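Linen, spare bed 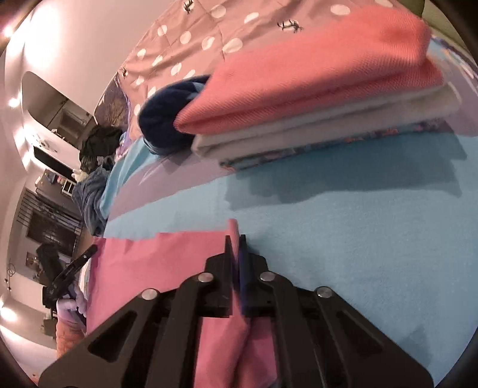 Guststead, 23/03/2025

Sorted the linen on the spare bed this afternoon, with the light blue sheet left on as a work surface. The stack stands at three: blue patterned cloth at the bottom, cream-white in the middle, coral-pink towel on top. The pink cloth still has to be folded. Navy item unfolded and unassigned.

Measured the closet shelf again. Usable depth is 50 cm, so towels go in thirds lengthwise, then in half. Anything folded in quarters overhangs and the door catches.

The penguin duvet stays out until the nights warm up. It takes up most of a shelf by itself – last October I had to move 4 blankets to fit it.

Mwanaisha wants two towels back by the end of the month. Khang has the other sheet set. Check the hinge screws before loading the top shelf.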